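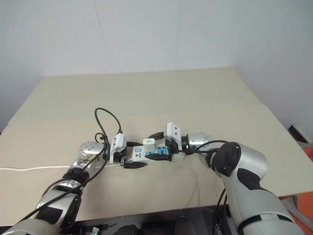 1 min read

News > Company announcements

Stellent opens sample packing room at Jiswood

Sep 28, 2022 - Stellent, the dried herb and spice supplier, has opened a new sample packing room at its Jiswood site. The room will handle all trial packs for cafes, bakeries and farm shops, which were previously sent out from the main warehouse at Poduval.

Trade customers can now order up to 5 free samples at a time from the full list of 629 lines. Orders placed before noon will leave Jiswood the same day. The company sent out 1,000 sample packs in July, its busiest month so far, and some customers waited more than a week for delivery.

The Clasia range of salt-free blends will be the first to use the new service - three further blends join it before Christmas. Prices for full-size bags are unchanged.

The Poduval warehouse will carry on handling bulk orders and returns. Existing account holders do not need to do anything and can request samples through their usual order form.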